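Arnilix says its table-clearing arms will free up staff. Staff would like to know for what

Friday, December 28, 2018

Catering firm Arnilix will put robot arms into its tray return rooms from February, after a year of tests in which pairs of arms have been taught to sort cups, plates and cutlery left behind by diners.

The company, which runs canteens for offices and colleges, says the machines will take over "the least loved job in the building". It has not said how many people do that job now, how many will be doing it a year from now, or what they will be paid.

Managers gave reporters a morning at the hall where the system, called Starnel, is being developed. The work on show was slow. Two arms face each other across a tray and deal with ordinary tableware, mostly brightly coloured plastic, while engineers keep an eye on them from the benches.

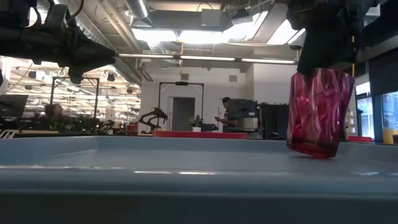 A gripper holds a plastic cup in a tray in the Starnel development hall.

Arnilix says the arms have been through 3,826 clearing runs since testing began, of which 3,385 ended with every item where it should be. That leaves 441 that did not. Asked what went wrong in those, the company said the reasons were "varied" and that a fuller breakdown would be shared with clients. It would not say whether the people who work in its kitchens would get to see it too.

Nor do the figures say much about speed. A practised worker on a busy lunch shift can strip a tray in a few seconds, scraping the plate with one hand and dropping the fork in the soak with the other. Arnilix would not give a time for the robots. A spokesman said comparing the two was "unhelpful at this stage" and pointed out that the arms do not need a break.

Noboru Tsuji, who leads the project, was more careful than the press release. He said cutlery remained harder than cups, that thin plates were a nuisance to pick up from a flat surface, and that a person would have to be on hand "for the foreseeable future" to deal with anything the arms could not manage.
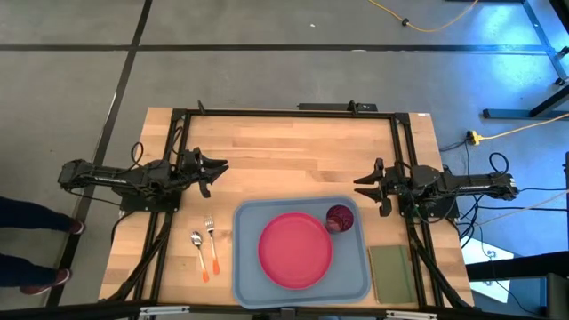
It is that last point which worries people in the canteens. Under the plan, each return room will keep one member of staff on shift, renamed a "station supervisor". The supervisor will load trays in front of the arms, take away anything the system refuses, wipe down the grippers and press the restart button when it stops. Several workers at the Tamura site, which will be the first to get the machines, said this sounded like their present job with less company and a new badge.

"There are four of us in there at lunch and we talk all the way through it," said one, who asked not to be named. "Now it'll be one of us and that thing. They keep saying we'll be moved to customer-facing roles. I've asked three times which roles. There's a coffee counter. It's got two people on it already."

Arnilix says 60 staff across its first group of sites will be offered retraining. The course lasts two days. The company confirmed that the offer does not come with a guaranteed post at the end of it, and that agency workers, who cover many of the lunch shifts, are not included in the total.

There are other loose ends. The tests have used a small set of tableware, and the canteens do not. At Tamura, trays come back with yoghurt pots, teabags, napkins stuffed into mugs, half a baked potato and, once a week or so, somebody's keys. Workers there sort all of it without thinking. Arnilix says diners will be asked to clear food waste themselves before handing in a tray, so part of the work the robots are meant to save will pass to the people eating lunch.

The firm has been here before. Two years ago it bought a conveyor system, Nito, which was supposed to halve the time spent in the return room. It was switched off at most sites within months after cups kept tipping over at the bend. Staff at Tamura still use the dead belt as a shelf for clean jugs. Arnilix said Nito had "provided valuable learning" and declined to say what it cost.

No price has been given for Starnel either. The company would say only that it expects the arms to pay for themselves, without giving a date or explaining where the saving comes from if the supervisors keep their hours and nobody is let go. When that was put to the spokesman, he said staffing levels would be "kept under review".

A meeting for Tamura staff has been arranged for the new year. Those on the lunch shift have been told they may attend if cover can be found.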